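Toft Day Cooler, 16-can size

31 shares

We have four of these on the shelf now and they go out faster than anything else we lend, tents included. The Toft is a soft cooler with a roll top, a shoulder strap and one side pocket. It weighs 823 grams empty, and it folds down small enough to live in the bottom of a canoe pack until you want it. I love this thing! My own cooler at home is a hard box with a broken latch, and I have borrowed the Toft so many times that Vibeke started writing my name on the sign-out sheet ahead of me.

It takes 16 regular cans standing in two layers, with the flat ice pack down the middle. Tall cans fit in one layer only, and you lose some of the roll at the top, so count on fewer.

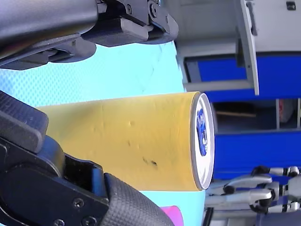 What it's like to carry

The strap is wide and soft and sits well on a bare shoulder, even with the bag full. It clips on at both ends, so you can take it off and use the two short handles instead (nice for two people walking down a bank together). On a bike it rides fine on a rear rack with a couple of bungees, though I'd put the side pocket up, since it has no zipper and things wander out of it. Renzo Piras lost a very good bottle opener that way in August and still brings it up.

The base is stiff enough that the bag stands on its own when it's full. Empty, it flops over. If you're packing alone, put the ice pack in first and it will hold itself open for you. 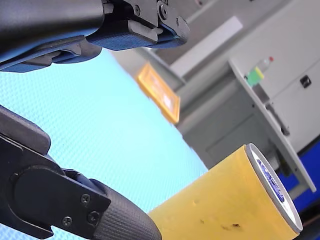 Avutari Paddle & Picnic Club | Gear Shelf

How long it stays cold depends a lot on how you load it. Drinks straight from the fridge, ice pack frozen overnight, top rolled three full turns and clipped: on our lake day everything was still properly cold at 6 p.m., and we'd left the dock at nine. Kornél Orbán loaded his with warm cans from the trunk of his car and got cool-ish cans by lunch, which is about what I'd expect from any soft bag. Keep it out of the sun too. A wet towel over the top helps more than you would think.

The lining is smooth, pale gray and welded at the corners, so spilled lemonade wipes right out. I've had berries, smoked fish and half a melted chocolate cake in there (not on the same trip) and it has never held a smell.

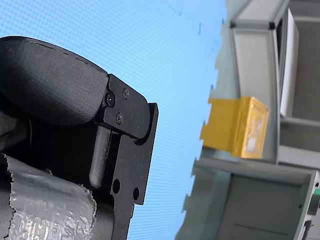

Toft or Lesik?

We also lend the Lesik tote, and people ask which one to take. The Lesik is roomier and has a flat lid you can set a plate on, so it's lovely for a picnic where the car is close by. It has a zipper in place of a roll top and it will leak if it tips over. For boats, bikes or any real walk, I'd pick the Toft every time.

Cleaning and returning

Take the ice pack out and rinse it. Wipe the lining with dish soap and warm water, then hang the bag upside down with the top open until it's dry all the way into the corners. Please don't put it in the washing machine! Baldur Hallgrímsson has a patch kit if you find a pinhole, and he'd much rather hear about it than have it come back quietly leaking.

Pick up your empties and bring them home with you.
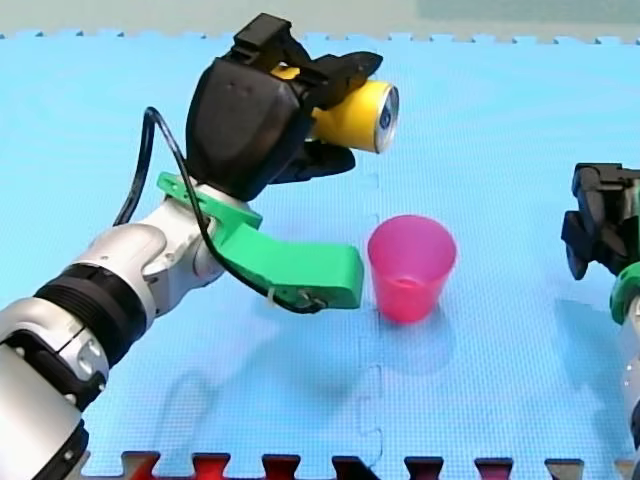
Yellow can, with a cup on the mat.

Deposit is 60 for the bag and ice pack together, back in your hand when they are. Ask Kaj Hauksdóttir for the shelf key.

16 comments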